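Zaketti Wall Film and Surface Sheets

Frequently Asked Questions

What do you sell?
Printed self-adhesive film for walls and panels, and a heavier sheet for flat surfaces such as shelves, bench tops and display bases. Wall patterns are in the Jarkley range. Stone and marble looks are in the Araya range.

How wide is a roll?
Jarkley rolls are 48 inches wide. Araya sheet is 30 inches wide. Both are sold by the foot, with a minimum order of 5 feet.

Will it stick to my wall?
It sticks to sealed paint, glass, metal, acrylic and melamine. It does not hold well on bare drywall, brick or anything with a sandy texture. New paint should cure for a month first.

Do I need to prime raw plywood?
Yes. One coat of primer, sanded lightly once dry. Without it the edges lift.

Can I order a sample?
Yes. Samples are letter size and come with the backing on. Please look at one in the room where it will go. The paler Jarkley colors change quite a bit under cool lighting.

How do I match the pattern at a corner?
Run the film about an inch past the corner, then start the next wall with a fresh piece laid over that inch. Line it up at eye level and work out from there. With a large swirl or wave print, small errors near the top or bottom are hard to spot. Geometric prints are less forgiving.

Should I put up rails and holders before or after the film?
After. Film the whole panel, let it sit overnight, then mark your holes and drill through. Cutting around hardware that is already up takes longer and leaves corners that catch dust. Clear holders let the print show through, so check for bubbles before you screw one on.
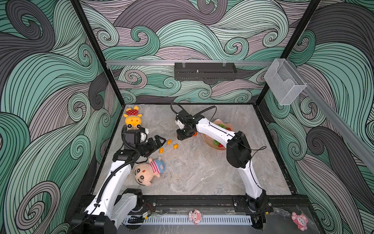

Use a sharp bit at low speed. A dull one grabs the film and twists it.

Is Araya sheet suitable for a work surface?
For light use, yes. It wipes clean and handles things being set down and slid across it. It will scratch under a knife – use a cutting mat. Keep hot items off it.

What do I clean it with?
A damp cloth and a little dish soap. No acetone, no scouring pads.

How does it come off?
Warm a corner with a hair dryer and pull slowly at a low angle. Leftover adhesive comes away with Nimik remover, sold on the accessories page.

Can you print a custom color?
On orders over 1,000 square feet. Email us the color reference and we'll send a proof before printing.

Do you take returns?
Uncut rolls only, in the original tube. Cut lengths and samples can't be returned.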